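Okay friends, long one tonight, get your tea. The little arm and I have been at it since supper over at the Gembridge shop, and I have so much to tell you about this gripper (sorry in advance!)

First, the fingers. I reprinted them a bit more tapered because the old ones kept shoving things along the desk before they could close on anything. 4 screws, one stripped, a few words my mother wouldn't like.

Tonight's job is the small red fruit over by the divider. Go out, close gently, come home. I moved the laptop to the left with my yellow cloth on top and gave the arm the rest of the desk.
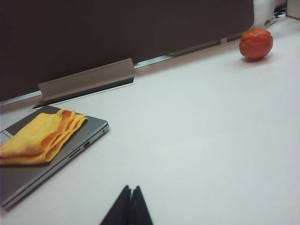

Bezawit Adugna wrote back almost right away that I should slow the last stretch way down and put something soft on the inside of the tips, since hers bruised every plum she owned until she did.

Bezawit, you're a treasure. I've got some foam tape left from the Kandetti build, so that goes on next, and I'll drop the closing speed while I'm in there.

Also the wrist servo hums when it holds still. If anyone has fixed that on a small arm, please tell me how, I'd love to have it quiet by April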